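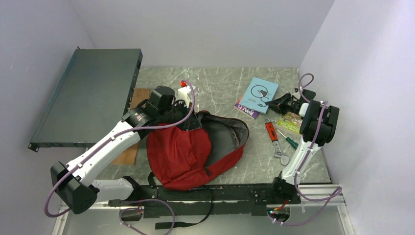 Flat dark grey metal box with mounting ears, on a marble-patterned top.

Ticket 336: Slow network at Dristmont, upstairs rooms only
Status: Resolved
Priority: Normal
Site: Dristmont, first floor

Reported problem
Everything upstairs has crawled since the move in May. Web pages hang, calls drop, and the shared drive takes an age to open a folder. Downstairs is lovely and quick. Upstairs machines all run back to the Ortner switch in the landing cupboard, and that has one long cable down to the main cupboard.

First look
Great one to get stuck into, this! Speed test downstairs: 282 Mbps. Same laptop, same test, plugged in upstairs: 3 Mbps. That is a huge gap, and it was the same on every upstairs socket I tried, so I stopped blaming the sockets straight away.

Tried so far
Restarted the Ortner switch. Fine for a minute or two, then slow again.
Swapped the short patch lead at the switch end. No change.
Moved the long cable to a different port at both ends. No change.
Turned Plovia (the backup program) off on all the upstairs machines, in case it was hogging the line. No change, so it's back on.

Update, 10.40
Got into the switch's settings page and found the error counter on the uplink port. It was climbing while I watched, which cheered me up no end. The port had also been fixed by hand at 100 full duplex, while the one downstairs was set to auto. When one end is fixed and the other is guessing, the guessing end drops to half duplex and the two keep talking over each other. You still get a link light and everything looks healthy (sneaky!).

But wait, I'd moved the cable to another port and it was still slow. Went back and checked: every port on the upstairs switch had been fixed the same way. Looks like settings carried over from the old Fikevham office, where the kit at the other end needed it.

Fix
Set all upstairs ports to auto. Saved the settings, then restarted to make sure they stuck. Cleared the error counters.

Update, 14.15
Upstairs now gets 282 Mbps, bang on the same as downstairs. Error counter still at zero after a 70-minute call with the shared drive copying in the background. Really pleased with that.

Still to do
Label the long cable at both ends.
Check the spare switch for the same Fikevham settings before it gets used anywhere.
Save a copy of the new settings with the site notes.

Closing the ticket. If upstairs slows down again, please reopen this one and add the time it happened.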